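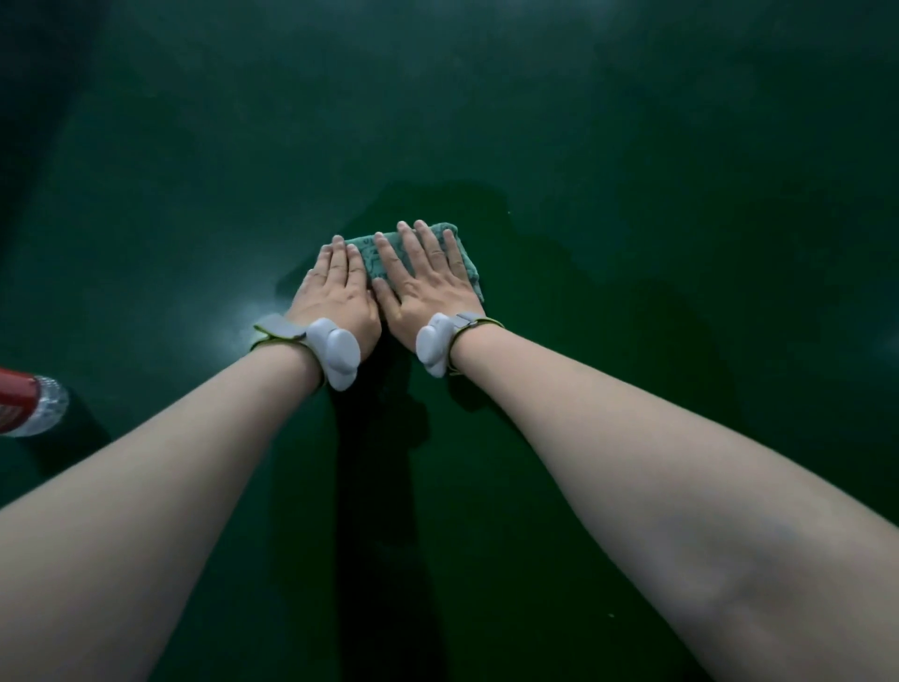
Lợi Lưu

Projects > Workplace Grants > Enthorpe site > Progress reports

Overview Reports Partners People Contact

Second progress report: automated surface cleaning at the Enthorpe site

This report covers the work up to the end of July. It follows the headings that Nomberg asked us to use, with one more section on staff, which I was requested to add after the first report.

Work done in the period

The aim of the project stays the same. Kamura is preparing an arm that can take over the repeated wiping of flat surfaces at the Enthorpe site, and our side supplies the recordings of how the work is done by hand. The cleaners wear a sensor unit on each wrist while they wipe, and the view from the head is recorded at the same time. Both hands are often on the cloth together, palms down and fingers a little spread, and this two-handed pressing was missing from our first plan. We had written the plan for one hand only. Kamura has agreed to change the model for it.

We have now 3,000 usable recordings. Of the 47 tasks on the site list, 11 are finished and have been passed to Kamura. The rest are in different stages, and the slowest are the low surfaces, where the worker has to kneel.

What we learned about the cloth

A small folded cloth moves differently from the flat pad which Kamura tested before. It bunches at the side under the little finger, and experienced staff refold it without stopping to think. In the recordings these refolds were first labelled as pauses. We corrected the labels in June, and this took more than 40 hours which were not in the budget. I have moved the cost from the travel line and ask for your approval.

Dark glossy surfaces remain difficult. The reflection of the lamps can be read by the software as a wet patch, and then the arm goes over the same place again. We tried a different colour of lamp cover with little result. Văn will lend us a second light meter in the next period.

Changes for the staff

The early shift used to start wiping at 5 a.m. During the trial weeks the arm did the long benches at that hour, and the people on shift started with the corners, edges and handles. Most of them said their wrists were less tired. Two of them did not like the change, as the benches were the quiet part of the morning and they could talk while doing it. I think this should be written down, even if we have no measure for it.

There was also worry about hours. The site manager has confirmed in writing that no contract will be shortened during the project. After the project there is no such promise yet – I have asked for one and will report the answer.

The wrist straps were a smaller matter. Some staff found them too tight after an hour, so we now give a break and let each person adjust the fastening themselves. Nobody is recorded who has not signed the form, and the recordings are not used for judging anyone's speed.

Next period

– Finish the low surfaces, with knee pads for the workers.
– Repeat the bench trial with the corrected labels.
– Meet with both shifts before the arm is used in any new room.

The budget table and the revised task list are sent separately.

Contact the project office | © Enthorpe Workplace Project | Back to top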